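# Is the "garden alley" phase at Lalby worth the extra money over a regular lot?

**Anneliese Wunderlich**

Hi neighbors (hopefully future neighbors!). We're trying to pick a lot at Lalby and going around in circles, so I'm throwing it out to people who already live there or in one of the other new neighborhoods out this way.

We've narrowed it down to two. One is a corner lot on the regular street grid with the wraparound porch plan, driveway in front, fenced yard in back. The other is in the new garden alley phase, where the garage is behind the house and the front doors all look at each other across a shared strip of lawn. The alley one is the same floor plan, same builder (Brinkmann), but the base price is higher and there's a second association fee of $298 a month on top of the regular one. The sales office says it covers the lawn, the alley snow clearing and "exterior care," and when I asked what exterior care meant I got a brochure.

I love the look of it. I grew up on a street where you could see everybody's porch and I've missed that ever since – but I'm also a person who likes to put tomatoes wherever she feels like it.

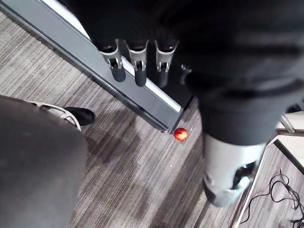 My husband is firmly on team corner lot because of the yard. I keep going back and standing on the alley side in the evening and getting sentimental. We have to sign by the end of the month and the lot hold is only 23 days, so I'd love to hear from anybody who's had to live with one or the other. How's the noise? Do people park in the alley? Can you paint your own front door?

Posted 2026-08-05

---

**porchlight_dee**

We're in the first garden alley block at Grorkholm, same builder and I think pretty much the same setup, so take this as one household's experience.

I'd buy it again, but I'd read the documents first, which I did not do! The brochure is the fun part. What you want is the recorded declaration for the sub-association, and you have to ask for it by name. Mine had a whole section on which parts of the house are "maintained by the association" and which are "maintained by the owner to association standard." Those sound alike and they cost very different amounts of money. My siding gets washed by them. My porch boards are mine, but I have to restain them in the same color on their schedule.

Things I'd check before you sign:

- Who owns the strip of lawn right in front of your steps. At our place it's common ground up to the bottom stair, so my planters had to move up onto the porch.
- Whether the fee is set while the builder still controls the board. Ours went up the first April after the handover, and I hadn't budgeted for it.
- The size of the garage apron. If it's short, you can't leave a car behind the garage door without sticking out into the alley, and then yes, people get grumpy.
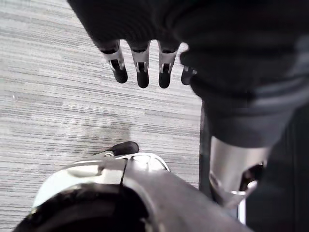
- Guest parking. Walk over on a holiday if you can, or just ask somebody who's out watering. People love to complain about parking and you'll get the full story.

As for your other questions: noise is mostly kids on scooters, which I like and my neighbor doesn't. Front door paint is a list of approved colors, and there are some good ones (ours is a deep green). Tomatoes are fine in our side yard as long as they're behind the fence line. The side yard is skinny, though. I get enough sun for a few plants and that's it.

The part I didn't expect to care about is the kitchen. With the garage in back, everyone comes in through the mudroom and dumps their stuff on the nearest counter, and the nice front entry gets used by delivery people and my mother-in-law. If they'll let you move the pantry to the back wall in your plan, do it. They charged us $1815 for the change and I'd have paid more.
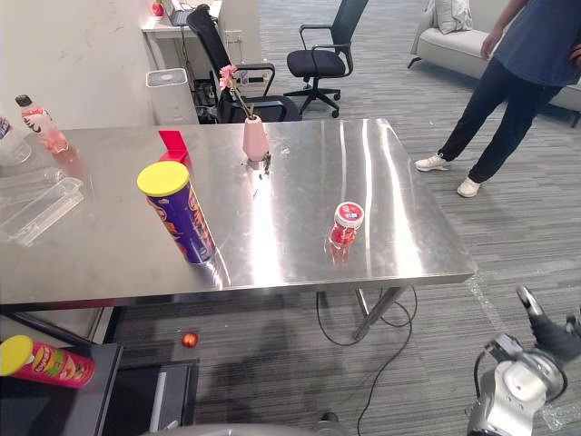
We also skipped the upgraded hall lighting and I've regretted it every winter. The houses sit close together on the alley plan, so the side windows give you less light than you'd guess from the model, which was on an end lot with nothing next to it. Go into one of the middle ones if they've got one framed up. It feels like a different house.

---

**rk_lot38**

corner lot. you mow twice as much sidewalk edge and shovel it too but its YOUR yard. lot 38 here, been in since the first phase, no regrets. headlights do come in the front room when people turn so get real curtains

---

**Marlow's Mom**

I can't speak to the alley homes, but we bought a corner with the wraparound and I want to put in a word for the porch! We eat out there from spring until it's too cold to hold a fork. Two things, though. Ask Brinkmann for the side setback in writing, because on a corner you have two "front" yards and the fence can't go where you'd think it can. Ours ended up much farther in than the drawing in the sales office showed, and your husband's big yard may shrink a bit on him.

Also ask which railing you're getting. The model home had the Trimance one, and that was an upgrade on our contract. We found out at the walkthrough, which was a bad time to find out.

If you do end up at Lalby, come say hi, we're the house with the yellow swing.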